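# About Drorkari

Drorkari prepares cable sets for firms that would otherwise pack their own. We sort, coil, bag and label leads at our workshop in Lundport, and send them out in batches of up to 500. The company was set up by Stelios Kouris, who still signs off every new packing sheet.

## How the work is done

Leads are coiled by size, and each coil should lie flat without a twist. Cable under 2 metres goes in a small clear bag. Longer cable is left as an open loop with a short tail, so the end can be found easily. Loose stock is kept in trays until it is coiled.

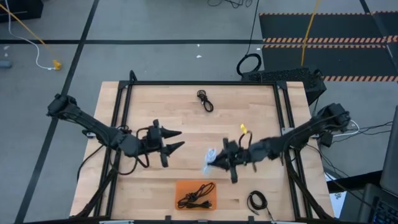
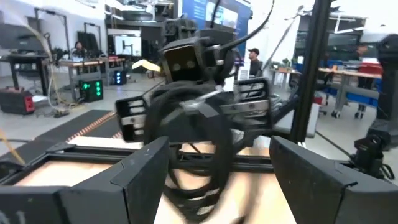
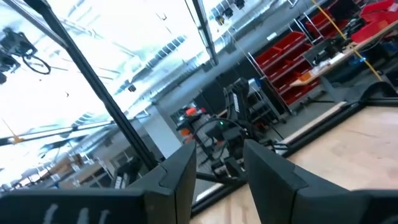 *Reading time: 2 minutes*

The wooden tabletop in the first picture also shows both states of stock: a tangle of black cables in the orange tray, and coiled cables outside it.

## Customers and orders

Dierckx has used us for almost 12 years, mainly for short power leads. Kotiton joined more recently and takes mixed sets, 3 leads to a bag. The minimum order is 12 sets. Samples are sent back with the first batch.

Packing sheets are reviewed each May. Changes to bag size or label text outside that review need a new sheet, signed by the customer before work starts.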